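Last updated: April

We use cookies to remember your basket and settings. Accept / Manage

Usow cleaning sponge review

I've been tidying up old picture frames for years, mostly gilt ones with half the corners missing, and I've tried just about everything for shifting soot. The Usow dry sponge came in a pack of 20 from Plalley and I'm rather taken with it!

You don't wet it, you just stroke it over the surface and slice off the dirty bit when it clogs.
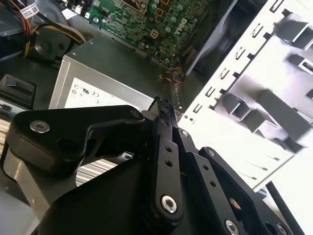
My test piece was a little seascape in a heavy plaster frame that had hung over a coal fire (you can guess the colour). The frame came up beautifully. I left the painting itself well alone - flaking varnish is a job for a proper conservator and I'm not one.

Compared with the Juvar sponge I used before, it crumbles less, though it does leave a few bits in deep carving, so keep a soft brush handy. 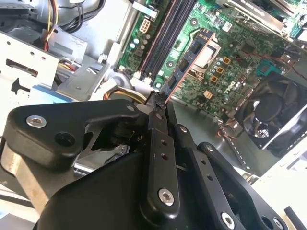
Grumbles? The packet doesn't reseal, and they go hard if air gets in. Mine live in a biscuit tin now. I'd buy them again, but I'd love a smaller pack.

Related
Varghese gilding brushes reviewed
Juvar wax sticks: which shade?
Filling chips in plaster frames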